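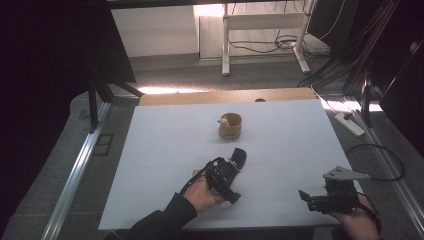 I held shares in Litmont for two years and sold them in March, and a few people have asked me why, given the profit result that came out after. I don't run a portfolio anyone should copy. It's a handful of small industrial companies, most of them making parts for other companies, and I read the reports at night when the house is quiet. What got me thinking about selling was the gap between sales and cash. Litmont kept booking revenue and the money kept not turning up. Think of a small tan cup in the middle of a big white board, with a little pale figure whose head just shows over the rim. That was the cash line in the half-year accounts. You could see there was something in there, but there was a lot of white space around it.

For anyone who hasn't followed it, Litmont makes seals and bearing housings. It sells to pump makers, a few mining suppliers and, since it bought the Grarholm plant, to people who build conveyor equipment. The purchase was meant to give it a second product line and some customers outside mining. On paper that has worked. Sales were up 17 per cent for the half and profit was up 10 per cent, and the share price did what you'd expect on the morning it was announced.

The part I didn't like was further back, in the notes. Receivables had grown a lot faster than sales. The company said this was timing, and that several large invoices had gone out in the last weeks of the period. Fair enough, that happens. But it had said much the same thing in the half before, and if those earlier invoices had been paid I'd have expected the cash flow to catch up by now. It hadn't.

Inventory was the other thing. Grarholm came with a warehouse full of finished stock, and management said at the time that it would be run down over the first year. It's gone up. There may be a good explanation. Steel was getting dearer and they might have bought ahead. But that would be raw material, and the breakdown in the notes shows most of the increase in finished goods.

I wrote to the investor relations address and got a polite reply that pointed me back to the report.

So I sold in two lots. The first went at a price I was happy with and the second a fair bit lower, as I waited too long deciding whether I was being silly. After brokerage I made a 15 per cent gain on the whole thing, not counting dividends. I would have done better in a plain index fund over the same stretch. I keep a spreadsheet that tells me this every time I open it.

The money has gone partly into Senell, which I already owned. Senell is a duller business. It does maintenance contracts on packaging lines and gets paid monthly. Margins are thin and they lost a contract last year, but the cash comes in close to when the sale is recorded, and I can follow the accounts from one end to the other without a pencil. The rest is sitting in a savings account until I've finished reading up on Phí, a small logistics outfit that a reader mentioned in the comments on an earlier post. I've only got through one annual report so far. They lease nearly all of their trucks and I want to understand those leases before I go any further.

I could be wrong about Litmont. If the full-year report shows the receivables coming down and the Grarholm stock moving, I'll say so on this blog and I might even buy some back. The report is due in August.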